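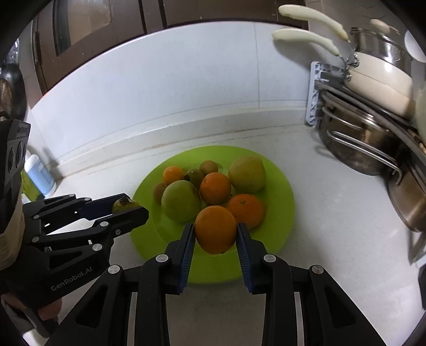
The Havdale citrus cooperative enters its winter season with a revised grading standard, the first since the district's orchards were replanted. Under the new schedule, fruit is assessed on colour, firmness and the condition of the stem end, the small dark point visible at the base of an orange such as the one held above the lime-green plate. Growers supplying the Nutik packing shed must present a sample of 100 pieces from each consignment.

Of the 156 holdings registered in the district, most are family properties. The standard permits a tolerance of 5 per cent for surface blemish and 2 per cent for stem damage. Fruit outside these limits may still be directed to juicing, at the Kļaviņa works or elsewhere.
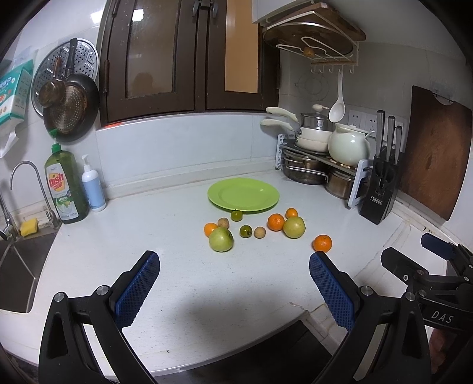
Mandarins and green pears on a white kitchen counter.

Retailers have asked that the standard be extended to pears. The cooperative will consider the request in September, together with a proposal to harmonise labelling across its sheds. Until then, pears will continue to be graded under the Skamuleck code.

Search this site Enter keyword Go
14 shares | 2 comments
Contact us | © Havdale Quarterly | Back to top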